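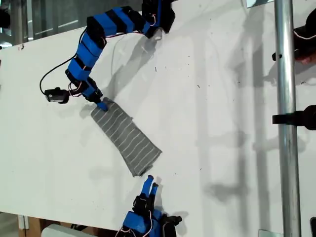
Two hands built from blue modules at a work board with a piece of striped gray knit. One fingertip holds down a corner of the fabric.

Umach opens hand-guided teaching kit for textile handling to outside labs

By the Umach press office
27th October

DEDNESS - Umach, a maker of small robot hands and arms, today announced that its teaching kit for handling cloth is open for orders from outside laboratories, technical colleges and textile firms. The kit, named Gosselin, lets a person with no programming background show a pair of robot hands how to pin, pull, fold and flatten pieces of fabric.

Gosselin was developed at the company's workshop in Dedness and has been on trial since September at Sudmont, a knitwear finishing plant where socks, sleeves and cuffs are sorted and laid flat before pressing. Plant staff recorded 273 demonstrations during the trial. None of the staff who took part had worked with a robot before.

Cloth is hard for automated equipment to handle. A metal part keeps its shape when it is picked up, and its position can be worked out ahead of time. A knit sleeve bends, curls at the hem and lands differently each time it is put down. Writing rules for every case takes a long time, and the rules often have to be written again when the fabric changes. Teaching by demonstration takes a different route. A person performs the task through the robot, the robot's movements are stored, and a control program is trained on the stored movements.

The kit supports two ways of teaching. In the first, the operator takes hold of the robot's fingers and moves them by hand while the joints are set to give way under light pressure. This suits short actions such as placing a fingertip on a corner. In the second, the operator sits at a separate station and moves a pair of handles, and the robot hands copy the motion at the board. Remote control is slower to learn but keeps the operator's own hands out of the camera's view, and it allows both robot hands to be driven at once.

Operators can switch between the two methods within one task. At Sudmont, most began by guiding the fingers directly and moved to the handles once they were used to how the joints respond. Umach recommends the same order to new customers.

A typical exercise starts with a single piece of knit placed on a white board at an angle. One hand presses a corner to keep the piece from sliding. The other is brought up to the far end, and the operator works out the wrinkles from there. The piece is then picked up, dropped again in a new position, and the exercise is repeated. Operators are asked to leave folds and rumpled hems as they fall, so that the recordings cover the range of starting positions found on a real sorting table.

Recordings that go wrong are kept as well. If the fabric slips or a finger misses the edge, the operator marks the point on a foot pedal and carries on with the correction. Umach's software stores the slip and the recovery together - earlier versions threw the whole recording away, and the trained program then had no example of what to do when the cloth moved.

Each Gosselin kit includes two hands, a control station with handles, a foot pedal, a work board, mounting hardware and the recording software. The hands are modular. A worn joint can be taken out and replaced on site without sending the hand back to Dedness, and the software checks the new joint's zero position before recording can resume. Setup and calibration take one working day. Training for operators is a separate course lasting 8 hours, which can be held at the customer's site.

Customers own the recordings they make. Those who choose to share them may add them to a common library that Umach will run for kit owners. The library opens with 1,000 recordings made in the company's workshop, covering flat knit pieces, tubes and narrow strips. Umach plans to bring the total to 2,000 as recordings from outside users are checked and added. Shared recordings are stripped of sound and of any footage that shows the operator.

The current release is limited to light fabrics laid on a flat surface. It is not intended for denim, coated fabrics or garments with zippers, and it has not been tested on hanging cloth. The kit is meant for research, teaching and process trials, and should not be used on an unattended production line. The hands stop when the operator lets go of the handles.

Sudmont will continue its trial with a second set of tasks, including pairing socks and turning sleeves right side out. The second task calls for one hand to reach inside the fabric while the other holds the opening, and the two companies expect it to need more demonstrations than the flattening work. Results from both parts of the trial will be made available to kit owners.

Orders are being taken now through Umach's sales office in Dedness. Colleges may apply for a loan kit for the length of one teaching term. Existing owners of Umach hands can buy the control station and software separately, provided their hands have the current joint controllers.

About Umach
Umach designs and builds modular robot hands, arms and control software for laboratories and light industry. The company is based in Dedness, where it carries out assembly, testing and operator training.

Last updated: 9:40 a.m.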